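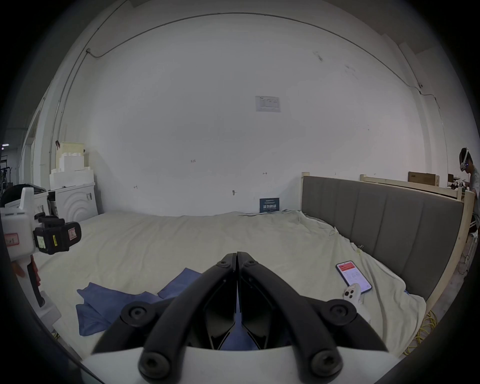 Wolfram Sperling wrote:
Thread count is a number the marketing department makes up after lunch. I bought a 1000 count set from Gamari in February and it sleeps like a shower curtain. My mother's old ones are probably 200 and I'd fight a cousin for them.

Marlene Kleinschmidt wrote:
They get to 1000 by twisting skinny threads together and counting every strand. Anything past 400 or so in a single-ply cotton, I get suspicious. What did you pay?

Wolfram Sperling wrote:
80 dollars on sale. I would like it noted that I was tired and the sale had a countdown clock.

Gonzalo Llorente wrote:
I'm going to disagree with everybody. I have the same Gamari set and it's fine. It was stiff for the first few washes and then it wasn't. You people wash a thing once and come on here to file a report.

Marlene Kleinschmidt wrote:
Stiff wearing off is usually the finish wearing off, Gonzalo. Nice for a while. Get back to us when it pills.

Gonzalo Llorente wrote:
It's a sheet, Marlene. I'm asleep for most of our relationship.

Bukola Usman wrote:
Can we talk about weave instead? Percale is crisp and sateen is slippery and warm, and half the complaints in this thread are people who bought one and wanted the other. Wolfram, does yours say sateen anywhere on the package? If it does, there's your shower curtain.

Wolfram Sperling wrote:
Package went out with the recycling. There was a peacock on it.
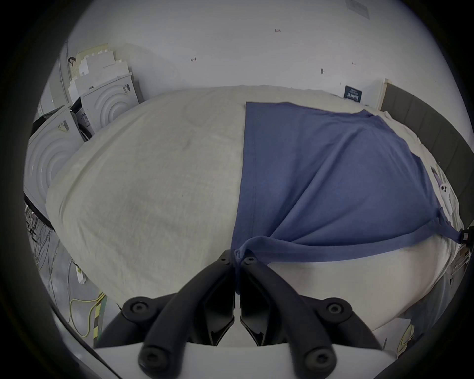
Moved from General: Fitted sheets that stay on the mattress

Britt-Marie Dalen wrote:
Posted 13 June 2024
Splitting this off before it eats the thread count discussion. My mattress is deep and every fitted sheet I own lets go of the same corner at the same time of night. I've tried the Plomik straps (the crisscross ones) and the Tetudix corner grippers. The straps work, but changing the bed now takes two people and some language.

Bukola Usman wrote:
Check the pocket depth on the label and add a couple of inches to whatever your mattress measures. Cotton shrinks. Also make sure you aren't putting it on sideways. I did that for a year on a queen and blamed the elastic.

Gonzalo Llorente wrote:
Flat sheet, hospital corners, 4 minutes. My grandmother never bought a strap in her life.

Britt-Marie Dalen wrote:
Your grandmother didn't share a bed with my husband, I assume. He turns over like a canoe.
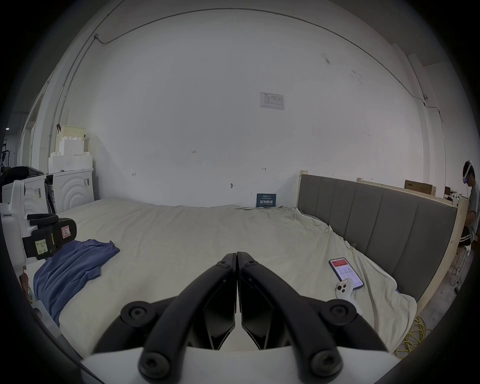 Marlene Kleinschmidt wrote:
I side with Gonzalo for once, mark the calendar. Hospital corners hold if the flat sheet is big enough, so go up one size. A king flat on a queen bed has plenty to tuck.

Wolfram Sperling wrote:
Strongly no. I tried that and woke up wearing it.

Bukola Usman wrote:
Was that the peacock set?

Wolfram Sperling wrote:
It was the peacock set.

Britt-Marie Dalen wrote:
OK, ordering a percale one with deeper pockets. The Tetudix things are free to anyone who'll pay the postage.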